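From: Onyekachi Ugwu
To: perio-recall list
Subject: Re: recall interval after grafting

Lena Baran wrote:

> We have been seeing soft tissue graft patients at 2 weeks and then
> not again until the regular hygiene visit. Bello Briggs thinks that
> gap is too long for smokers. Does anyone on the list have numbers
> by interval? Also, do you probe the site at the first recall, or
> leave it alone?

Lena,

We went through the charts at the Eltgate office in June. The set was 188 graft sites, lower front teeth and canines only. All were done by Oluwatosin Idahosa or me with palatal tissue and the same suture pattern. Sites with a previous graft were left out.

Of those, 25 had lost measurable coverage by the one-year visit. Nearly all of the loss was in patients who missed the interim visit, smokers or not. I would not read too much into the smoking split. The group is small, and several charts record tobacco use only as "occasional."

On probing: we do not probe a grafted site before six months. At the early visits we record recession from the enamel margin with a plain probe held outside the sulcus, plus width of keratinized tissue. Two readings, same examiner where possible. If the readings differ by more than a millimeter, take a third and keep the middle one.

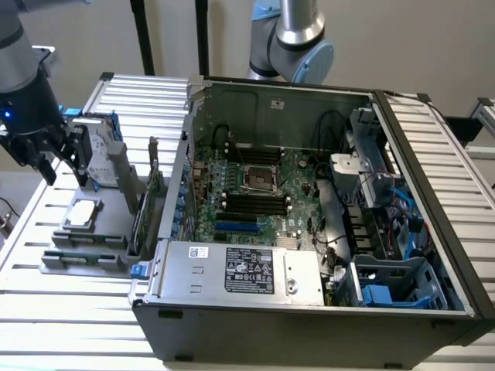 Our current schedule is 2 weeks, 6 weeks, 3 months, then regular hygiene. The 6-week visit takes 5 minutes if the patient is brushing correctly. If they are still avoiding the area, book longer and go over the roll technique with a soft brush. No power brush on the site until the 3-month visit.

Ikechukwu Ojo at the Wamis office uses the same schedule but drops the 6-week visit for single sites. His charts have not been reviewed yet. I can send our recording form if you want to match columns before you pull yours. Please note the tooth number and the donor side, as we left out donor side at first and had to go back for it.

Onyekachi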